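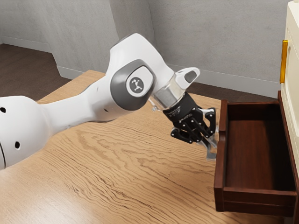 Arm, hand and open drawer in simulation.

Compare the Whole Cell, Including What the Camera Sees

August 10, 2025

Purchasing decisions in robotics are still made too often on the strength of the gripper alone. A laboratory reads the data sheet, counts the joints, checks the payload and places an order. It is the view of this office that a multi-fingered hand should never be judged apart from the arm that carries it, the controller that drives it and the camera that reports on it. The comparison we began in January has made that view firmer.

The comparison covered two hands, the Gumetti and the Flolby, on the same simulated arm, with the Pedalel controller running both. There were 11 tasks, most of them involving drawers, handles and small parts on a tabletop. In all, 1,786 trials were logged. The Gumetti hand finished more of them. A report that stopped there would have recommended it, and the recommendation would have been poorly founded.

When the failed trials were sorted by cause, 435 were traced to the camera estimate and had little to do with either hand. The fingers went where they were told to go, and they were told wrong. Pale surfaces with a strong sheen gave the most trouble. A bright reflection on varnished wood was read as the edge of a part, or as a part, and the hand closed on it with great precision. The Flolby hand suffered more from this only because its approach path was lower and its wrist camera spent longer looking at the table.

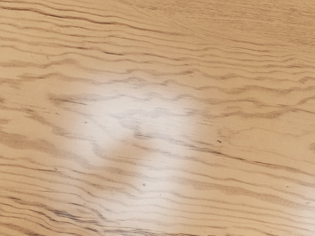 Vávra, writing in reply to an earlier draft of this essay, objected that rendered glare is a poor guide to real glare, and that a laboratory could spend a year tuning a camera to a highlight that exists only in software. The better course, in that reply, was to test the hands on a matte surface and leave vision to a separate study.

The objection deserves a serious answer. Rendered light is an approximation, and we would not publish a camera ranking drawn from it. A matte table, however, removes a difficulty that most users of these systems will meet on their first morning. Separate studies also tend to be read separately, and the buyer sees only the one about grippers.

We therefore ask that future comparisons state four things together: the hand, the arm, the controller and the camera position. Surface finish and lighting should be listed beside them. Failures should be reported by cause, even where the cause is awkward for the sponsor of the test. Our own logs for the 11 tasks are being put into that form now, beginning with the drawer trials.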